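Plollico dish cloths, white with purple check
Reviewed 8 January 2024
4 out of 5

Quick one as I'm on my lunch. Bought a pack of these in December from Usbridge, on special, mostly because the old cloths had gone grey and I was sick of looking at them. Had the Dismont ones before that. Those were thinner and the hem gave up early.

Feel is good. Soft, bit fluffy, not that stiff shiny finish that just pushes water round the sink. I washed them once before using and I'd say do the same - straight out of the packet they smeared a bit on glasses. Fine after that.

Absorbency, no complaints. Did a full cup of tea off the bench with one cloth and one wring. Drying overnight on the tap is slower than the Dismont, being thicker, so if your kitchen's damp hang it properly or it will get a wiff by the second day. I swap mine out daily.

Colour. Purple wouldn't have been my pick but green was sold out. Hasn't run in a warm wash with whites. Haven't tried hot. Label says 30 degrees, I ignored that.

Hem is where I knock the star off. It's an overlocked edge in purple, zigzaggy, goes a bit ruffly, and you get little loose threads along it. I snip them when I notice. Don't pull!! Pulled one on the first cloth and the corner started to go.
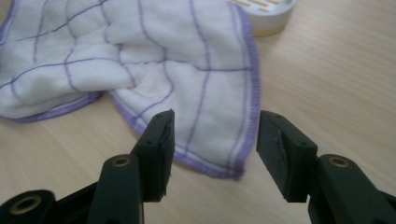

Also they never fold flat, if that bothers you. The grid stitching puckers and the whole thing wants to sit in a heap. Mine live scrunched in a drawer so who cares, but if you like a neat stack get the Fikre waffle ones, dearer but they behave.

Would I buy again, yes, on special. Full price probably not. Good for benches, table, kids' faces, wiping down the highchair. Not great on windows, leaves fluff. Used one on the stovetop too and the grease came out in the wash, wich I did not expect from a white cloth.

Postage was quick, came in a plain satchel, no plastic on the cloths themselves, just a paper band.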